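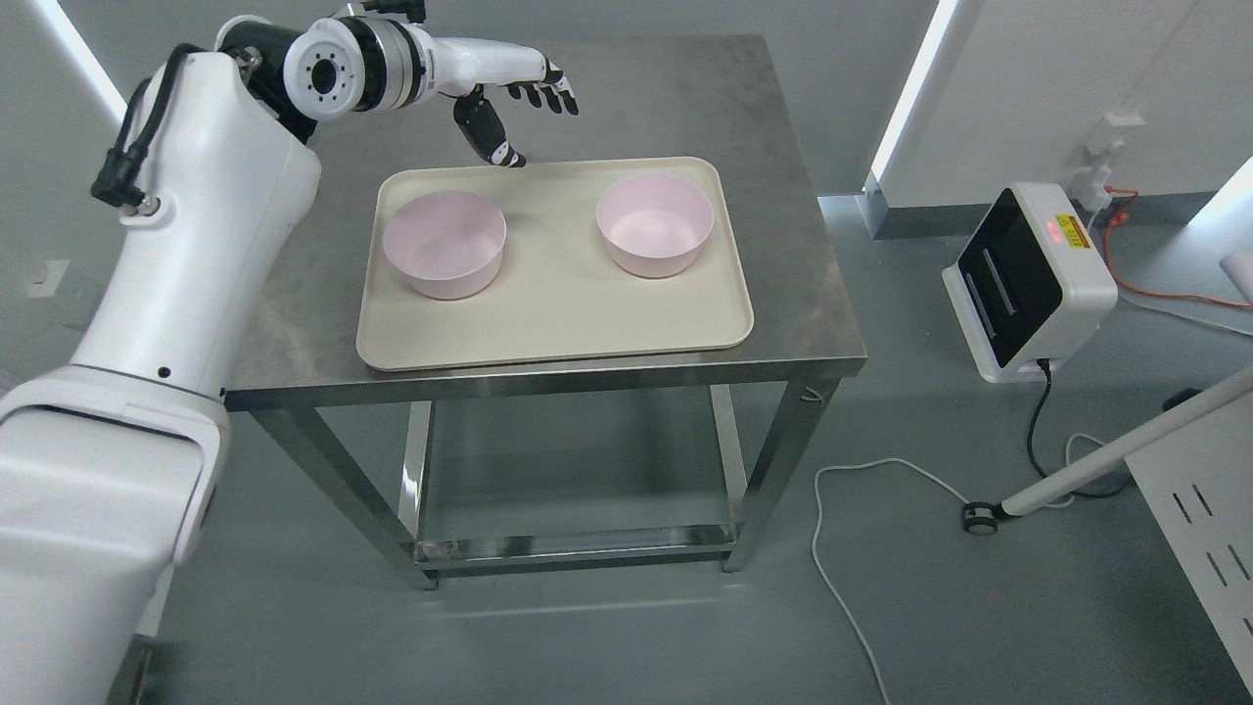 Section 4: Setting up the work table and tray

A good steel table is a joy to work at, and half an hour spent on it now will pay you back every time you sit down to sort, fill or pack. This section covers the Zudmont table with a lower frame, and the Sester serving and sorting tray that goes on top. If you have the older Codport table, the steps are the same, but your feet screw in the other way (see Section 3).

Before you start

Clear enough floor to walk all the way round the table. You will need:

A spirit level
The flat spanner from the parts bag
Two soft cloths, one damp and one dry
Washing-up liquid
The Sester tray, part 3755

Levelling the table

1. Stand the table where you mean to use it, with the raised front lip facing you. Leave a hand's width behind it so you can wipe the back edge.

2. Press down on each corner in turn. If the table rocks, find the short leg and turn its foot with the spanner, a quarter turn at a time.

3. Lay the level along the front edge, then from front to back. Go round the legs again until both readings are good. It can take a few goes, and it's lovely when the bubble finally settles!

4. Check the crossbars near the floor. Each one should feel firm when you pull it. Tighten any that move.

Caution: Two people should lift the table. Hold it by the legs and never by the front lip, as the underside of the steel can be sharp.

Note: Don't put your feet on the lower bars while you work. They keep the legs square and are not made to take weight.

Cleaning the top

5. Wipe the whole top with the damp cloth and a drop of washing-up liquid. Always go with the grain of the brushed metal.

6. Dry it straight away with the second cloth. Brushed steel loves to show smudges, and a few will come back as soon as you touch it - they do no harm.

Caution: No wire wool, scouring powder or bleach.

Placing the tray

7. Wash the tray by hand in warm water and let it dry flat.

8. Set it down in the middle of the table, long side parallel to the front edge. You want clear steel all round, so there is room to rest things beside it.

9. Run a finger round the rim and rounded corners. If you feel a chip or a rough spot, use another tray and put that one aside for replacement.

10. Try reaching to the back of the tray from your normal working place. If you have to stretch, slide it towards you by 11 mm and try again. Small moves make a surprising difference to your shoulders by the end of a long session.

Note: The tray is safe up to 53 °C. Let hot pans and fresh bakes cool on a rack first.

Spare feet and trays come from Bhardwaj. Ask for Rajkumari Chaudhary on the parts desk and have your table number ready. You'll find it on page 19, where you wrote it down in Section 1.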